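Week 3: Reading a Botanical Print

Carl Linnaeus published the first edition of Systema Naturae in 1735. It was a thin book of large folded tables, and it sorted plants by counting their stamens and pistils. For this course the system itself matters less than what it did to pictures. Once flower parts decided where a plant belonged, artists had to show them clearly, often enlarged and set apart at the foot of the plate.

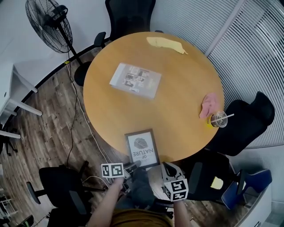 Department of Art History and Visual Studies
Course notes, instructor Aba Amoah

When you look at a plate, start with the outline. Engraved lines swell and taper. Etched lines keep a more even width. Hand coloring often strays past the printed edge, and the same plate can differ a lot from one copy to the next.

Next, read the lettering. Older plates may name the artist at lower left, followed by "del." (drew it), and the engraver at lower right, followed by "sc." (cut it). The two were often different people who never met.
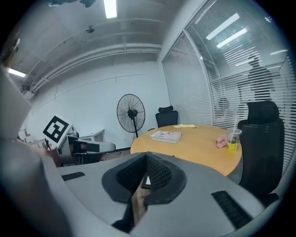 Lettering can also be trimmed away when a book is broken up and the plates are sold singly. In that case check the paper. A plate mark, the shallow dent left by the edge of the copper, tells you it went through a press.

For next week: choose one plate from the reading packet and write 600 words on how it separates the parts of the flower from the whole plant. Quote any lettering in full, with abbreviations spelled out in brackets. Late papers need a note from me first.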